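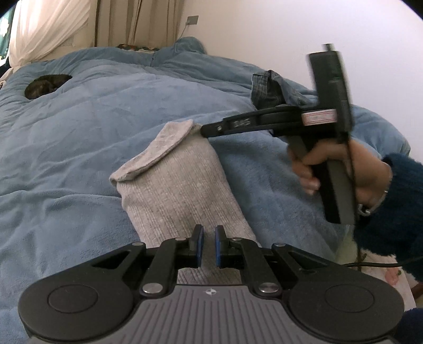
Folding is the hardest thing I have tried to show a robot by hand, and I have now recorded 300 demonstrations for Dhanial. In the kitchen tasks the objects keep their shape. Knitwear does not. A ribbed piece spread on a blue plush cover, with one end already folded over into a band, can move as soon as a jaw touches its corner. So I go in slowly, with the tip low, and I wait a moment before I close.

2/ Of these 300, I have thrown away 52. Most of them were my mistake: I closed the gripper too early and took the cover together with the knit. The policy learns this mistake very quickly, and it does not forget it so quickly.

3/ A question I received from the Dunumard group: why not remote control? I did try it, in January. My folds were tidy but each one took 80 seconds, and I could not feel when the cloth was pulling. With the tool in my own hand I feel it.
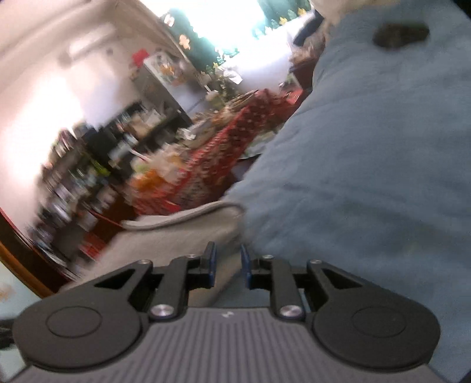
Jaws open, nothing between the pads.

4/ One thing I would like to ask. When you move from one corner of the garment to the next, do you keep the travel in the recording, or do you cut it? I keep it for the moment, but it makes the files long.

5/ Next I will try sleeves. If somebody has notes about sleeves, please send them, also the bad ones.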